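The Box on the Table

I have been meaning to write about decluttering for months now, and every time I sat down to do it I looked over at the sideboard and thought, well, you can't possibly lecture anybody about that. So this isn't a lecture. It's more of a progress report, and the progress is (let's be kind) modest.

Some of you will remember the Talukder method from the spring newsletter, where you take one cardboard box and walk it round the house, and anything that hasn't got a home goes in. No sorting as you go! You're meant to fill the box first and think later. I was rather sniffy about it at the time, and then I had two emails from readers in the same week saying it had worked for them, one of them in a flat with no cupboards at all, so I gave in and tried it on Thursday.

First thing I learned is that the box matters. I began with a lidded plastic crate from Vimik, quite a smart one, and it was hopeless. You put the lid on, you slide it under the bed and there it stays until you move house. A fruit box is much better. It has no lid, it's bright enough to annoy you, and it's a bit too small, so you can't just keep going. Greengrocers will nearly always give you one if you ask before they flatten them. The stall at the far end of Stusden market is good for this, early on, before the rush.

Second thing: put it on the table you eat at. I know. But if it goes in the hall you'll step round it for a month, and if it's sitting where your dinner should be, you'll deal with it by teatime.

As for what goes in, I'd love to tell you mine was full of interesting things. Soft toys, mostly, and a cable. Why is there always a cable? I have a whole drawer of them already and I still couldn't swear to what this one belongs to. The rule with cables in the Talukder scheme is that you get one evening to find the matching gadget and then it goes to the recycling point, and I have already broken that rule.

The knitted cloth I'm keeping, no argument. It's a lovely colour and it can live over the back of the armchair. The toys are harder.

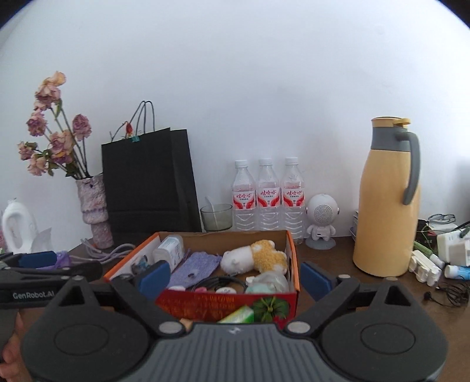

Soft toys, lavender knitting and the inevitable cable. The dried flowers are staying put.

I did try to be strict about the rest of the table as well, and got as far as the vase before I lost my nerve. I'm very fond of that lumpy lilac thing and dried flowers don't ask for much – a blow with the hairdryer on cool now and then, and keep them out of strong sun. The thermos jug has earned its place too, as it saves me boiling the kettle all morning. Paper carrier bags, on the other hand, I ought to fold up and put away, and I shall, when I've found somewhere to put them.

If you fancy having a go, the Zovar swap shelf is taking toys, books and small kitchen bits again in April. Clean things only please, and do check cuddly toys for loose eyes before you drop them off. And if anyone has a good system for cables, write in, because mine is still a drawer.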